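Search this site Search Go

Does Salt Make Pickles Crunchier? My Food Science Project
by Sarita Rajput

I picked pickles because my gran makes them every December and I have never once managed to get mine as crunchy as hers (so annoying!). She swears by lots of salt and no peeking. My tutor, Gunnel Sjöberg, said a family argument was a perfectly good place to start a project, so off I went.

I made three brines, weak, medium and strong, and put the same weight of sliced veg into each jar. Then everything sat in the cupboard under our stairs for eight days. I did peek. Sorry, Gran.

I wanted a vegetable that is firm all the way through and doesn't have a squidgy seedy middle like cucumber, so I went for daikon, which is also called mooli.

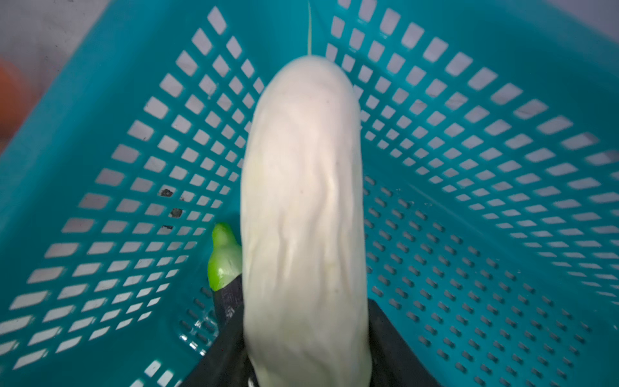 Fig. 1. Daikon radish with its thin root tail.

For the crunch test I roped in six people from my year, including Kuldeep Khurana, who hates pickles and scored everything a 1 until I begged him to try properly. They tasted with their eyes shut and gave each slice a mark out of ten. I also snapped slices by hand and wrote down how far they bent first, which was fiddly and I wouldn't do it that way again.

The medium brine came out top for crunch! The strong one was close behind but so salty that Renu Uniyal had to go and get a drink halfway through. The weak one went a bit floppy and smelt odd by the end.

If I had more time I'd cut the slices with a proper slicer, as mine were all over the place and the thick ones probably got better marks. I'd like to try carrots next too.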